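Praline goes home after 31 days

December 27, 2023

The small brown dog who was found beside the canal in Nerumberg has a family at last. Praline, a female of mixed breed and maybe six years old, left the Châu shelter on Saturday morning on the back seat of a car, under a blanket which she had already begun to chew.

She had stayed at the shelter for 31 days. When she arrived she had no collar and no chip, and one of her back legs was badly infected. The veterinary clinic in Pitell operated on the leg the same evening and kept her for four nights. The bill came to 700 euros, and the shelter could pay it with the money collected at the autumn walk, where 162 people took part with their dogs.

"In the first week she did not want to come out from behind her bed," said Nhi Ninh, who leads the shelter. "We put the food down and we went away. Then one day she followed me to the kitchen, and after that she followed me everywhere."

The new owners are Tiruwork Gashaw and her two sons, who live near the old mill. They had asked first for a puppy. The shelter had no puppies in December, and Hạnh Khúc, who arranges the visits, suggested that they meet an adult dog before they decided. The family came back four times. On the last visit the younger boy read a whole comic book aloud in the pen, and Praline slept on his shoes.

"She pulls very strongly when she sees a pigeon," said Ms Gashaw. "For the rest she is calm. My mother was against a dog and now she cooks rice for her."

The shelter would like to remind readers that no animals are given out between now and 2 January. Visits are still possible by telephone appointment, and people who wish to adopt can already fill in the form. A home check is made in every case – also for cats and rabbits – and it takes normally one week. The fee for an adult dog covers the chip, the vaccinations and the first treatment against worms.

At this moment there are nine dogs waiting. Two of them, Bo and Miel, are brothers and must stay together. Khoa Lục walks them each afternoon and is glad to answer questions about their character.

Old towels and unopened dry food can be left at the side door until five o'clock. The shelter has used over 1000 towels this year and the washing machine is, according to Nhàn Lưu, "also a rescue". Pillows and feather blankets cannot be accepted.

The next open day will be held in January.

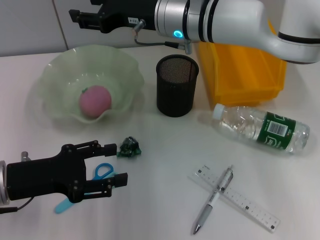 Page 7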